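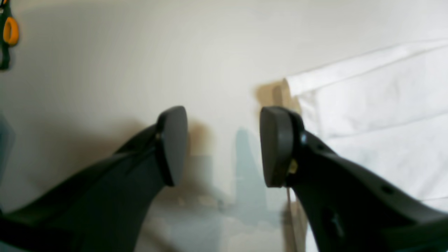 Photo: Plerow News Service

PLEROW, Wed 21 May — A regional appeals court on Wednesday upheld the convictions of two former prison officials for falsifying custody records after the death of a detainee, and ordered the interior ministry to release the full detention log within 30 days.

The ruling rejects a defense motion to exclude roughly 900 pages of transfer records seized from the Shehata detention center. Judge Burgi Oberholzer, writing for the panel, found that the search warrant was valid and that the chain of custody had been documented at each stage. The sentences were left unchanged.

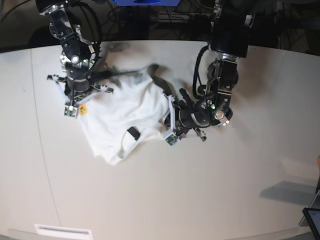
The appeal turned on physical evidence as well as paper. Defense lawyers argued that the detainee's shirt, entered as an exhibit at trial, had been handled by too many people before it reached the laboratory in Stenine. The court disagreed. It noted that a white garment, even one crumpled on a white tabletop, can be tested for fibers and stains if each contact is logged, and that the laboratory had kept such a log. No contact was found to be missing from it.

Rawiri Kereama, counsel for the family, said the decision cleared the way for a separate civil claim. The claim, filed in the district court at Pliltik, names the ministry and the former director of the center. A procedural hearing has not been scheduled.

The ministry said it would study the judgment before deciding whether to seek review by the supreme court.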